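I gave up my storage unit last week. It was a 310 cubic foot box at the far end of a corridor in Hukley, and I had been paying for it since I moved out of the old house. The door code was 3213, which I can share now because it has been wiped.

When I rented it I told myself it would be for one summer. I signed the papers in July and planned to be out before the leaves dropped. That was 9 years ago. I never worked out what I had paid in total until I sat down to cancel, and I don't plan to write the number here. It would have bought everything in the unit several times over.

Most of what I had kept was furniture. There was a dining table with no room to go in, two bookcases, my aunt's sewing cabinet and a bed that doesn't fit up my stairs. The rest was boxes. I had labeled them when I packed, but the labels said things like "kitchen misc" and "desk," so I had to open every one anyway.

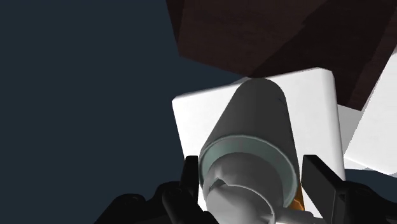 Hukley, 10th February

Hywel Kemeys came over with his van this morning and took the table. His daughter is moving into her first apartment and needs one that seats more than two. He offered me money and I said no, then he bought lunch, so we're even. The bookcases went to Alun Eynon, who wants them for his garage. One has a bad shelf and I told him so.

The paper took the longest. I had bank statements from a bank that has since closed its local branch, and the manual for every appliance I owned before the move. I kept 3 folders - house, car and medical - and shredded the rest over two evenings. My shredder overheats after ten minutes and then has to rest for half an hour, so I got some reading done too.

The sewing cabinet I kept. It is in the hall now with the mail on top of it. I don't sew, but I remember the sound of the drawers, and it turns out to be the right height for keys.

If you have a unit of your own, my only advice is to go and look at it once a year. Put it on the calendar with the dentist. I went two years at one stretch without unlocking mine, and by then I couldn't have told you what half of it was.

The bed is still for sale. It's a double, oak, with all the bolts in a bag taped to the headboard. You would need to pick it up.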